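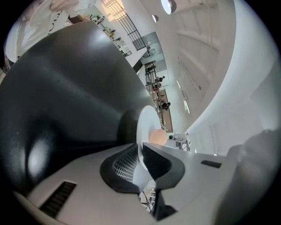
Section 3. Setting up and first run

Ristora fruit dryer, Plemside kitchen copy. Supersedes the stapled sheets from February. If you still have the stapled sheets, bin them, the tray order in those is wrong.

Read to the end of "First run" before plugging in. Five minutes. The Martens handbook in the drawer covers the same machine but the older control panel, so the buttons won't match.

Before you start

You need:
Dryer, door, drip tray, all the mesh trays
Grounded outlet, own circuit if you can manage it
Damp cloth, dry cloth
Something to prop the window
A kitchen timer (the one on the machine stops if the power blips)

Where to put it

1. Pick a level counter. Hard surface. Not a tablecloth, not the towel everybody puts under it.

2. Leave a hand's width clear behind and on both sides. The fan pulls from the back. Shove it against the wall and the rear of every tray dries slow, and you'll be blaming the fruit.

3. Keep it away from the sink and off the top of the chest freezer. Freezer lid gets opened, dryer slides. Has happened.

4. Run the cord behind the counter, not across the walkway. No extension cords. If the cord won't reach, move the dryer.

CAUTION: Two people to lift. Take the trays out first, they slide forward when the machine tips.

NOTE: Window open a crack for the whole run. Onions, garlic, anything strong, open it wide and close the hall door.

Washing the trays

New trays have a film on them from the factory. Older trays have whatever the last person dried. Wash either way.

1. Warm water, regular dish soap, soft brush.

2. Brush along the mesh, then across it. Sticky spots: soak, don't scrape. A knife will go straight through.

3. Rinse twice. Soap left in the mesh goes into the food, you can taste it, apples especialy.

4. Stand them on edge to dry. Flat in a stack they stay wet in the middle.

5. Wipe the inside of the cabinet with the damp cloth, then the dry one. Leave the fan grille alone, just a light wipe over the front. Do not spray anything in there.

CAUTION: Trays are not dishwasher safe. The drip tray is. Don't mix them up, the warped tray at the bottom of the cupboard is what you get.

Fitting it together

1. Drip tray first. Slides in at the very bottom, lip facing you.

2. Mesh trays next, from the bottom up. Each one has a raised edge, raised edge goes to the back. You should feel a little bump as it seats.

3. Doing thick pieces? Skip every other slot. Whole cherries, halved plums, tomato quarters all need the gap.

4. Hang the door. Top pins first, then swing the bottom in and press. If it rattles, it isn't on. Lift off and try again.

5. Push the plug in all the way. Panel lights up and shows dashes. No dashes, see Troubles below.

Setting the clock and units

The dryer forgets its settings when unplugged. Do this every time.

1. Hold MODE until the display blinks.

2. Tap UNIT to pick F or C. We work in F. All the temperatures in this guide are F.

3. Tap MODE again. Now the hours blink. Set with the arrows.

4. Tap MODE once more to lock it. Blinking stops.

NOTE: Leave the panel alone for too long and it drops back to dashes without saving. Start over from step 1.

First run (empty)

Burns off the factory smell. Also do this if the dryer has been in storage over the winter.

1. All trays in, no food. Door on.

2. Set to the highest temperature, one hour.

3. Press START. Fan comes on first, heat after. A click before the heat is normal.

4. Check at 15 minutes. Warm air from the front vents, steady hum, faint smell of hot plastic. Fine. Smell of burning is not fine, unplug and stop.

5. When the hour is up let the fan run down by itself. Don't pull the plug to hurry it.

6. Wipe the cabinet again, dry cloth only.

CAUTION: Door and top panel get hot during a run at full heat. Nothing goes on top of the machine. No mail, no oven mitts, no bowls.

Loading for a real run

1. Wash and dry the fruit. Wet skins add hours.

2. Slice evenly. More important than thin. One thick slice and you are picking through the whole tray later.

3. Pit before slicing. Peeling is up to you. Peach skins go leathery, some people like that.

4. Apples, pears, bananas: dip in water with lemon juice, drain well. Skip it if you don't mind brown.

5. Single layer, pieces not touching. Pieces shrink so the tray looks emptier as it goes, do not top up halfway through. Fresh fruit on a tray of nearly dry fruit makes the dry fruit wet again.

6. Juicy stuff on the lower trays so it drips on the drip tray and not on somebody's herbs.

7. Don't run herbs and fruit together anyway. Herbs want low heat, and everything ends up tasting like oregano.

Dae-han Yoon's portioning, for anyone making packs to give away: weigh out 200 grams of fresh slices per pack before drying. Write the fresh weight on the tape. Dry weight varies too much to be any use for planning.

During the run

1. Set the kitchen timer as well as the machine.

2. Halfway through, swap top trays with bottom ones and turn each front to back. Be quick, the heat goes as soon as the door is off.

3. Flip anything that's sticking. A thin spatula works. Fingers work too if you let the tray cool a bit.

4. Start checking early on thin slices. Take the finished ones out and leave the rest in.

How to tell it's done: take a piece off, let it cool all the way, then tear it. No wet beads along the tear. Fruit always feels softer while it's warm so a warm test tells you nothing.

NOTE: Overnight runs only if someone is in the building. Put your name on the clipboard with the start time. Kaisu Hirvonen has the late key, ask her before, not at 11 p.m.

Cooling and packing

1. Machine off. Door off. Leave trays in place until cool.

2. Tip into a wide bowl. Toss out any peices with dark or fuzzy spots.

3. Fill jars loosely, two thirds full, lids on. Shake once a day for a week. If you see any damp on the inside of the glass, back in the dryer the same day.

4. After the week, pack properly. Jar, bag, whatever closes tight. Label with the fruit and the month.

5. Cool dark shelf. Not the one over the stove.

CAUTION: Mold on one piece means the whole jar goes. Don't pick it out and keep the rest.

Troubles

No dashes, no lights. Try the outlet with a lamp. Then the reset button on the outlet. Then the breaker.

Fan runs, no heat. Door isn't seated. Take it off, hang it again, press the bottom corners.

Heat but no fan. Unplug right away. Tag it, tell Santosh Mishra, don't run it.

Display shows E3. Sensor reads too hot. Usually the back is up against the wall. Unplug, let it cool completely, move it forward, start again. If it shows E3 twice in the same run, leave it off.

One side dries faster. You didn't turn the trays. If you did turn them, check for a folded bit of parchment against the fan grille.

Outside hard, middle wet. Heat was too high at the start. Lower it next time. This batch: refrigerate and eat soon, don't store.

Loud rattle. Loose tray, nine times out of ten. Reseat the lot.

Spare parts

Trays and door pins come from Clutberg. Quote part 76 for the mesh tray, and say it's for the tall cabinet or they send the short one. Drip trays they don't carry seperately, use the spare in the cupboard. Bhupendra Yadav does the ordering, leave him a note with the part and why. No door on order right now.

Putting it away

1. Unplug. Wait until it's cold to the touch.

2. Wash trays as above. Dry means dry.

3. Cord coiled loose and tied with the strip, not wrapped round the cabinet.

4. Trays back in, raised edge to the back, door on.

5. Cross your name off the clipboard.

Questions on this section to Jitendra Upadhyay. Section 4 (meat and fish) isn't finished, so no meat or fish in the dryer until it is.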